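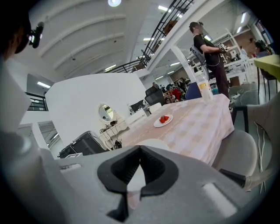

Figure 4.1 Checked cloth, plate of strawberries and capped bottle on a table with an upholstered chair.

Textbooks > Household and Catering Studies > Part Two > Chapter 4

Search this book Enter keyword Go

Print this page | E-mail this page

CHAPTER 4
Table Coverings and the Light Cold Service

4.1 Scope of the chapter

Chapter 3 dealt with the table as a piece of furniture: its height, its load and the clearance needed for seating. The present chapter deals with what is placed on it. It covers the selection and laying of cloths, the placing of a single shared dish, and the position of bottles and chairs. Hot service is left to Chapter 5.

The term light cold service is used throughout for any service in which food is brought to the table ready to eat and no cutlery is required. Fruit on a plate is the simplest case. In Figure 4.1 the strawberries are on a small round white plate near the centre of the cloth, and the bottle stands towards a back corner. This arrangement is referred to below as a centre-and-corner layout.

4.2 Terms used

Drop: the vertical distance from the table edge to the hem of the cloth.
Field: the part of the cloth lying on the table top.
Ground: the palest colour in a patterned cloth.
Reach: the horizontal distance from the seated person's edge of the table to the nearest point of the dish.
Clear zone: the part of the field on which nothing is placed.

4.3 Patterned cloths

A checked cloth gives the person laying the table a ready guide. The lines of the check should run parallel to the table edges, and any error in alignment shows at once along the hem. Plain cloths conceal such errors but show stains more readily. With a pink and beige check, small marks from red fruit are less obvious than on a white ground, although they should be treated just as promptly.

The Dustholm tables, reprinted in Appendix B, give cloth sizes for square and rectangular tops. For a square top of 900 mm the recommended drop is 75 mm where the cloth is for daytime use and chairs are to be pushed in fully. A longer drop catches on the arms and backs of upholstered chairs - a fault noted repeatedly in the Tunel trials (see 4.7).

4.4 Placing the dish

A shared dish is placed so that the reach is similar from each occupied side. Where only one chair is in use, the dish may be moved towards it, but the centre position is retained in all exercises in this chapter to allow results to be compared.

Plate size should follow the quantity of food. Soft fruit is kept to a shallow heap, as the lower layer bruises under weight. A rimmed plate is preferred where the fruit has been washed shortly before service.

4.5 Bottles

Bottles are placed outside the clear zone and away from the edge. Caps remain on until pouring. Tall items set near the centre obstruct the view across the table and are more likely to be knocked when the dish is passed.

Exercise 4A uses the Harnia record sheet. Faulkner's method of measuring reach is set out in 4.6 and should be read before the exercise is attempted.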